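Kernanbridge Skills Fund
Progress report, second period: Robot handling demonstrations
Prepared by Imani Rosenthal, Okmont Learning Centre

1. Open day

The main activity this period was the open day in March, which was the second milestone in our agreement. Doors opened at 10 am and we closed at 3 pm. We had 125 visitors through the lab, mostly Year 10 and Year 11 students from Morsy and the surrounding district, with their teachers and a few parents.

Driss El Idrissi ran the demonstrations at the arm. Mounir Mahrous looked after the sign-in desk and took groups through in turns of 11. Each group got a short safety talk, a look at the arm and its gripper, and then a handling task using a small yellow mug. Visitors were encouraged to ask for changes to the task, and the older students did so fairly often. The most common question was how the arm knows where the mug is, so Driss put the wrist camera view up on the big monitor and left it there for the afternoon groups. That worked better than the slides we had prepared.

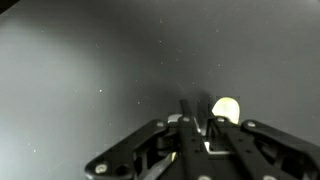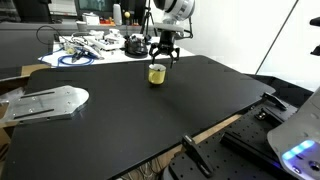

Open day at the lab: wrist camera view (first picture) and the gripper over the mug on the black tabletop (second picture).

2. What we would change

The groups were the right size for the talk but too large for the viewing area. People at the back could not see the gripper. We have marked out a new standing line and will bring the groups down to eight next time. Two teachers also asked for the notes ahead of the visit — Salma Abdelaziz is rewriting them in plainer language and they will go out with the booking confirmation.

3. Spending

We spent $1,899 of the $3,000 set aside for this period. Most of it went on bus hire for the Morsy schools and on printing. The quote from Rodberg for a second monitor came in after the open day, so that cost will fall in the next period. We ask that the unspent balance be carried forward.

4. Next period

A second visit day is planned for June. Ksawery Wasilewska has agreed to take the afternoon session so that Driss is not on his feet all day. Bookings open in May. The feedback forms are still being entered and a summary will be sent separately once that is done.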